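Teaching by hand, second week

I am still learning how to show a task to the arm, and I want to write down what I noticed before I forget it. In my first try I used the remote control with two sticks. It was slow, and my movements had many small stops inside. Now I hold the gripper in my own hand and move it like a big pair of tongs, and the recording goes much faster. Yesterday I made 34 demonstrations and kept 26. 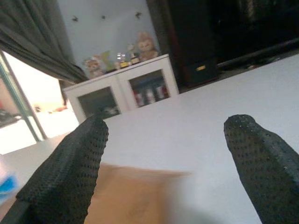
My biggest mistake was the speed of my wrist. When I turn quickly, the wrist camera gives a blurry picture exactly at the moment when the fingers come close to the object. The flat brown piece between the fingertips is blurred, while the monkey on the white cabinet at the back is easy to recognize -- the model will maybe learn more about my toys than about the grasp. So I now count slowly to two before I close the fingers.

For the next round I would like to reach 50 good ones, with the curtain in the same position each time. Stallby, my old training script, needs a new colour setting too. I will do that part first.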